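Srour Guest House Owners' Association
Minutes of the November meeting, held in the breakfast room of Hotel Srour

Present: Adoración Miranda (chair), Ridwan Gunawan (minutes), the front office manager, the head of housekeeping, the kitchen manager, and two owners' representatives from the annex building.
Apologies: the accountant, who sent her figures in writing.

The meeting was opened at 4:10 p.m.

1. Minutes of the previous meeting

The minutes were read and accepted with one correction. Under item 5 it was written that the terrace will be closed for the winter. The correct decision was that the terrace stays open until the heaters are taken for service. Ridwan will change the text and put the corrected copy in the office folder.

2. Occupancy and rates

The written report from the accountant was presented by the chair. In the period since the last meeting the hotel and the annex together sold 2,415 room nights. The main building did better than the annex, mostly in the double rooms facing the garden. The singles in the annex remain difficult to sell on the nights when there is no event in town.

There was a long discussion about whether to lower the price of the annex singles. The front office manager was in favor. She said that guests who call by telephone often ask for the cheapest room and then choose another hotel when they hear the price. One of the annex representatives was against, and reminded the meeting that the prices were already lowered in spring and the effect was small.

Decision: The annex singles keep the present price until the end of the year. A reduced price for stays of three nights or more will be tried first. The front office manager will prepare the wording for the website and show it to the chair before it is published.

3. Reservation system

The present contract with Isix ends in winter. Ridwan has spoken with their office and with a second supplier, Gemlow. The Isix system is known to all the reception staff, but it does not connect with the door locks in the annex, and the night porter must still write the key numbers by hand. The Gemlow system connects with the locks, according to their sales person. Ridwan said that he would like to see this working in another hotel before he believes it.

The chair asked what will happen with the old reservations if we change. Ridwan answered that they can be moved, but the guest notes (allergies, late arrival, extra pillow and so on) must be copied by hand. The front office manager thinks that this is two weeks of work for one person, in the quiet season.

Decision: No change is made now. Ridwan will ask Isix for a shorter extension, and will ask Gemlow for the address of a hotel that we may visit.

4. Housekeeping and guest rooms

The head of housekeeping reported that 51 bath towels were taken out of use after the last inspection. Some were thin in the middle and others had stains which the laundry could not remove. They are cut and used as cleaning cloths. New towels are ordered in the same size and color as before.

The carpet on the second floor stairs is loose at two steps. It was fixed with tape, and the chair said clearly that tape is not a repair. The carpet firm must be called again this week.

There was also a question about the small items in the bathrooms. Some guests ask for the single-use soap back, and others write in the comments that they are glad to see the wall dispensers. The meeting did not want to open this subject again. The dispensers stay. Reception will keep a small stock of wrapped soap and give it to those who ask.

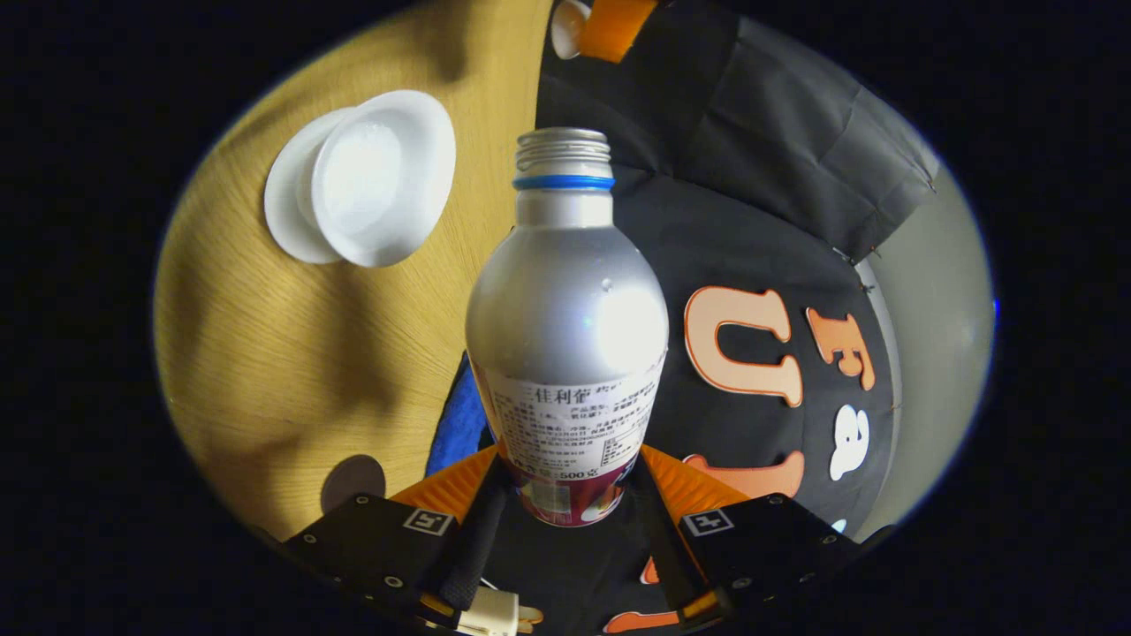
5. Breakfast and kitchen

The kitchen manager asked to begin the weekend breakfast half an hour later, at 7:30 a.m. In the winter months very few guests come down before this time, and the cook must now start in the dark for almost empty tables. The front office manager had no objection, but she wants that guests who leave early can still get a packed breakfast. This was agreed.

The coffee machine from Zurer was out of order twice. The technician changed a valve and a seal. The kitchen manager asked for a new machine, and the chair asked to see first what the repairs have cost in total. The accountant's figure for this year is 400 dollars, without the last visit, for which the invoice has not come.

Decision: Weekend breakfast begins at 7:30 a.m. from the first weekend of the new schedule. The new coffee machine is moved to the next meeting, when the invoice is here.

6. Garden lights and parking

The annex representatives repeated their request for better light between the parking area and the annex door. Guests with suitcases do not see the low step beside the hedge. An electrician has given a price of 700 dollars for four lamps and the cable. One owner thought that lamps with a small solar panel would be enough — the others were not convinced, because the hedge keeps this side in shadow for most of the day.

Decision: The offer from the electrician is accepted. Until the work is done, the step will be painted with a white line. Adoración Miranda will call the electrician and ask for a date.

The sign for the parking area has faded and drivers miss the entrance. The front office manager will ask for two prices for a new sign. She was asked to keep the old lettering if it is possible.

7. Staff matters

One receptionist will be on leave from the start of the new schedule, and a replacement for the evening shift must be found. The notice will be placed at the hotel school and on our own website. Two former seasonal workers have already asked if there is a position, and they will be called first.

The night porter has requested a better chair. Approved without discussion.

8. Other business

A guest has left a bicycle in the luggage room since summer. Reception has written to him two times without answer. It was agreed to write one more time and then to ask the town office for lost property what the rules are.

The piano in the lounge needs tuning. The chair will find out the price.

Open tasks

Ridwan Gunawan: corrected minutes, extension with Isix, visit address from Gemlow.
Adoración Miranda: electrician, price for piano tuning.
Front office manager: text for the three-night price, prices for the parking sign, letter about the bicycle, notice for the evening shift.
Head of housekeeping: carpet firm, white line on the step.
Kitchen manager: new breakfast times on the room cards, list of all visits by the coffee machine technician.

The meeting was closed at 6:05 p.m. The next meeting will be in the same room, and the date will be sent by the chair.

Minutes written by Ridwan Gunawan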